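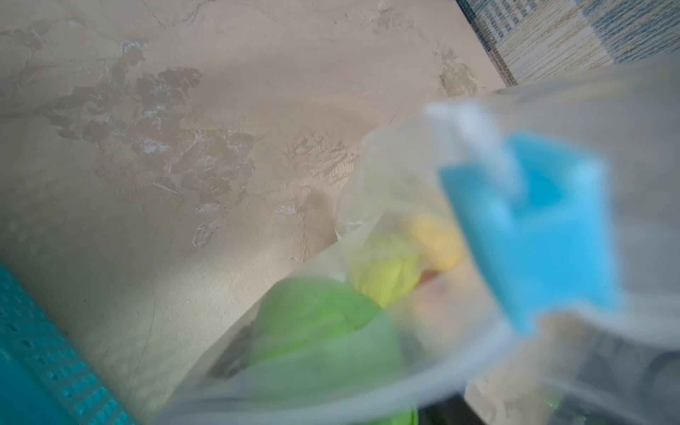
Enero, siete y cuarto de la mañana

He llegado antes de que encendieran la calefacción y he dejado la celda en manual. Ayer quedó pendiente la pinza, que llevaba dos turnos perdiendo agarre con las bolsas de plástico fino. Con los envases rígidos no fallaba casi nunca. Con las bolsas, el registro daba un 98 por ciento de agarres buenos hasta diciembre y desde entonces ha ido bajando. No apunté la cifra de cada día, y lo lamento, porque ahora no sé si la bajada fue de golpe o poco a poco.

Primero he purgado el aire y he quitado la tensión del brazo. El Hirano tarda en soltar los frenos si se le corta la corriente sin llevarlo antes a reposo, así que lo he llevado a reposo y he esperado. Después he desmontado los dos dedos azules. El izquierdo ha salido bien. El derecho tenía un tornillo con la cabeza medio comida y he tenido que usar el extractor. Lo he tirado y he puesto uno nuevo de la caja de Fliten, con una gota de fijador flojo.

La cara interior del dedo derecho estaba pulida. Al pasar la uña no se notaba el grano. La del izquierdo todavía raspa. Esto explica que la bolsa se fuera siempre hacia el mismo lado al subir. Según la ficha, las caras se cambian cada 2000 ciclos largos, entendiendo por largo el que incluye traslado y depósito en la cesta. El contador de la celda cuenta todos, largos y cortos, y por eso nunca coincide con la ficha. He dejado una nota en el armario para que se lleve la cuenta aparte.

Nueve menos diez

No quedaban caras de repuesto del modelo actual. Hay un juego del anterior, un poco más blando. Lo he montado en los dos dedos para que trabajen igual. He lijado los cantos con grano fino porque venían con rebaba, y una rebaba ahí abre una bolsa en tres o cuatro agarres.

Luego el paralelismo. Con la galga, la punta abría más que la base. He aflojado la guía, la he asentado y he vuelto a apretar en cruz. A la segunda ha quedado bien.

La cámara de la muñeca la he limpiado con el paño seco y nada más. El enfoque no lo he tocado. De cerca las bolsas salen borrosas, y es lo normal con esa óptica: el agarre se decide antes de bajar y en el último tramo la imagen apenas se usa. Lo escribo aquí porque en otoño alguien giró el anillo buscando nitidez y perdimos una mañana recalibrando.

Once

Pruebas con bolsas. He bajado la fuerza a 33 en la escala del controlador, que es donde estaba antes de que empezaran a subirla para compensar el desgaste. La encontré bastante más arriba. Con las caras nuevas no hace falta apretar tanto, y apretando mucho se marca la fruta.

La primera serie, con la bolsa tomada por arriba, por donde se junta el plástico. Sube recta. La segunda, con la bolsa tomada más abajo, peor: el plástico hace un pliegue entre el dedo y el contenido y se escurre antes de llegar a la cesta. He movido el punto de agarre hacia arriba en el programa y he guardado la versión con otro nombre, sin pisar la anterior.

El suelo da algún problema de visión. Tiene manchas claras y oscuras, y el plástico transparente encima se confunde con ellas. El detector de Zanar marca a veces el borde donde no está. Cuando dentro hay algo de color vivo acierta mejor, porque se guía por el contenido. No he cambiado el umbral. Prefiero ver unos días cómo va con la mecánica en condiciones antes de tocar dos cosas a la vez.

Tres de la tarde

Revisión de mangueras. La del dedo derecho rozaba con la brida de la muñeca en el giro máximo y tenía la funda blanca de tanto frotar. No perdía aire. He cambiado la brida de sitio, dos agujeros más atrás, y he dado el giro completo a velocidad lenta mirando la manguera. Ya no toca.

Engrase del eje seis, poca grasa. Filtro del regulador vaciado, tenía agua en el fondo. Habrá que mirar el secador del compresor, que esta semana ha hecho frío de noche.

He repetido la calibración de la herramienta con el punzón y he cargado los datos en la celda. El error ha salido dentro de lo que pide Hunia para aceptar el puesto.

Cinco y media

Celda en automático la última hora. Ninguna parada por pérdida de pieza. Una por la puerta, que la abrí yo.

Pendiente: pedir caras del modelo actual y tornillos, preguntar por el secador, apuntar la cuenta de ciclos largos al final de cada turno. Y volver a mirar la cara derecha dentro de dos semanas, con la uña y con buena luz.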